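Eishockeyclub Skerkurley, Protokoll der Vorstandssitzung, Januar
Beginn 19.30 Uhr
Anwesend: Qin (Vorsitz), Lu, Yuan, Hao, Fan (Protokoll)

TOP 1: Saisonverlauf
Platz zwei nach der Hinrunde. Qin warnt vor Euphorie, die Gegner im Februar seien andere. In Überzahl trifft die Mannschaft weiterhin kaum.
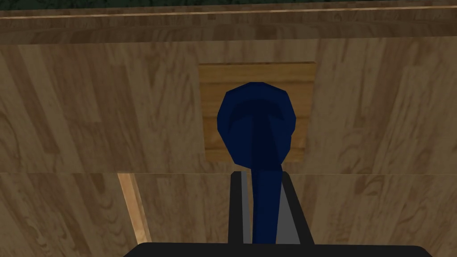

Trainer Long will trotzdem am System festhalten. Der Vorstand nimmt das zur Kenntnis, überzeugt ist er davon nicht.

TOP 2: Zuschauer
Beim Derby gegen Helodano 1.712 Besucher, danach gegen Plodamus nur noch 500. Lu bezweifelt, dass eine Freikartenaktion daran etwas ändert. Vertagt.

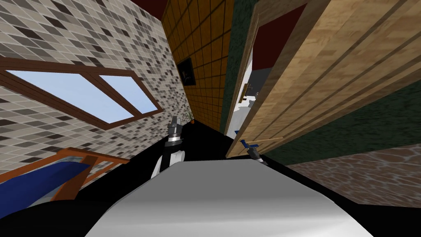

Roboter mit zwei Armen, rechts eine offene Tür

TOP 3: Verpflichtung eines Verteidigers
Der Berater verspricht viel und belegt wenig. In 49 Spielen kam der Spieler auf zwei Tore.

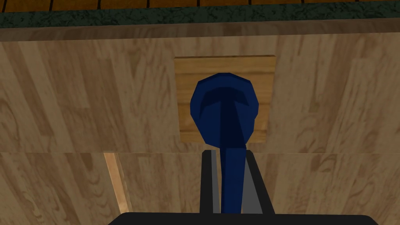 Wenjie Yuan hält dagegen, ein Verteidiger werde nicht für Tore geholt, und in Unterzahl fehle seit November ein Mann. Abstimmung: zwei dafür, drei dagegen. Abgelehnt.

TOP 4: Auswärtsfahrten
Der Bus kostet ab Februar 70 Euro mehr pro Fahrt. 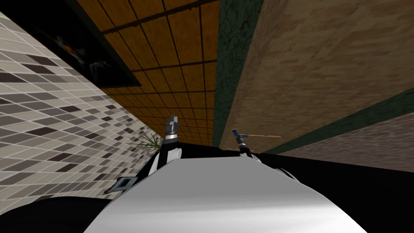
Eine Begründung dafür liegt nicht vor. Hao holt ein zweites Angebot ein.

Ende 21.10 Uhr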